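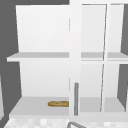

Sim pass rates need a rule, and soon. Husar posted 2,113 passes out of 2,399 kitchen runs last April and everyone clapped. Fine. But which runs? One object per shelf, or a crowded one? They dont say. Maltska doesn't either.

My ask is small - publish the starting layout with every score. Object, shelf, door open or shut. Plernik already does it, 236 layouts, six pages, no drama. Grileck says it slows releases. Good, let it. A score without its setup shoud not count.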